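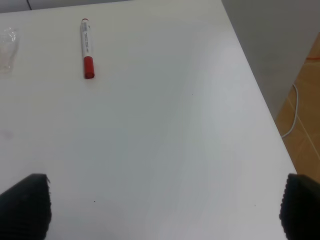
The red-capped marker on the table, gripper open. Wrist view.

Marker duty with the Plollimia robotics club
14 Nov 2018

Seven students, one arm, one marker. The club's task for the Lurnard student meet sounds easy: pick up a pen from a white table, put it in a cup. They've been at it since June.

"People think the grabbing is the hard part," says the club captain, a junior, eyes on the laptop the whole time we talk. "It's finding it. White pen, white table. We mostly go for the red cap."

Why not use a different pen, I ask. Rules. The meet hands out the list and everybody gets the same stuff. Clear plastic is on there too, and she makes a face. "The arm hates clear plastic. I hate clear plastic."

The budget was $440, most of it gone on finger pads. First set was too smooth, second set came apart. The rubbery ones they have now came from Nikzad, a parts shop across town, and she says they're keepers.

Practice is 50 tries a night, logged by hand in a notebook. A sophomore who does the code says the log matters more then the code does. "I changed one number and we got worse for a week. Without the book I'd have blamed the motor."

Do they ever get bored? Long pause. "Yeah," he says. "Try 30 you start giving the pen a personality."

The goal is 2000 tries on the books before the meet. After that, blocks. The captain wants to do stacking, the sophomore wants to do anything that isnt a pen.

Next club night is open to visitors, Dundirero building, second floor. Bring your own snacks.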